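Moving My Mother's Kitchen Into Mine

So I've been meaning to write about the kitchen for weeks now and every time I sit down there's another box to open. My mother moved in with us in October. If you've been reading for a while you know we had been talking about it for ages, and then her building on Wevitent Street raised the rent again and that was that. One Monday she called me at work and said, okay, come get me.

What I didn't think about was that she was bringing a whole kitchen, and I already had one of those.

I am not exaggerating when I say we now own 5 rice paddles. We have two of every pot. We have her good knife, my good knife, and the knife my brother gave both of us the same Christmas. She labeled every box in Korean and numbered them, and the last number was 102! I carried most of them up myself and my back would like everyone to know it.

The first week we were very polite. "Oh, where do you want this?" "No, no, wherever you like." The second week we had a fight over the drawer next to the stove. I keep my wooden spoons there. She says the drawer next to the stove is for chopsticks and scissors, and it has been that way in every house she ever lived in. I said this isn't every house, it's my house, and then I felt bad and went and sat in the car for a bit. When I came back the drawer had chopsticks and scissors in it. It still does. The spoons are in a jar now and I've gotten used to reaching for them there.

Her friend Soon-im Yoon came by to help us sort, and she was a lot tougher than either of us. She'd hold up a lid and say "Pot?" and if we couldn't point to the pot in a few seconds it went in the giveaway bag. We got rid of so many lids. Mom went back in for two of them after Soon-im left and I pretended not to see.

The other thing I had to learn is her schedule. She is up at 5 and she starts cooking right then – anchovy broth, usually – so I wake up to the smell of it and the radio going. My husband loves this. I'm getting there. I used to have the kitchen to myself with my coffee and I do miss that a little, but there's soup for breakfast now, and it's hard to stay grumpy at soup.

We did spend some money. We bought a shelf from Illar for the wall by the window, 60 dollars on sale, and it holds all of her jars plus the big blue teapot. It went up crooked the first time and my mother stood under it and said nothing, very loudly. It's straight now.
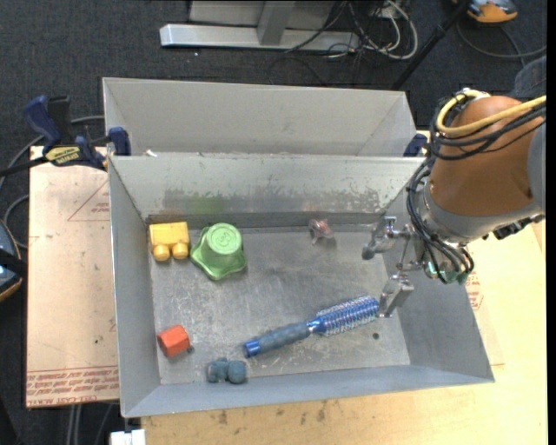
Posted by Gil-soo Woo in Home & Family

Anyway, the small stuff has been the hardest part. Big things are easy, you either have space for a second rice cooker or you don't. Small things turn up everywhere. Cups that don't match, kids' toys from when my nephews used to stay over at her place, caps for bottles we don't have anymore. I'd put a handful down somewhere to deal with later and then later it would still be there, with friends.

Our rule at the moment is one catch-all basket per person, and when it's full you have to go through it. Mom's has been full since last week. Mine too, to be fair.

Next up is the freezer, which I'm dreading. She brought a cooler full of dumplings she made before the move and none of the bags have dates on them. She says she knows which ones are oldest by looking. I'll report back! And if any of you have combined two kitchens and found a good place for the giant stockpot, please leave me a comment, because right now it's living on top of the dryer and I have to move it every time I do a load of towels.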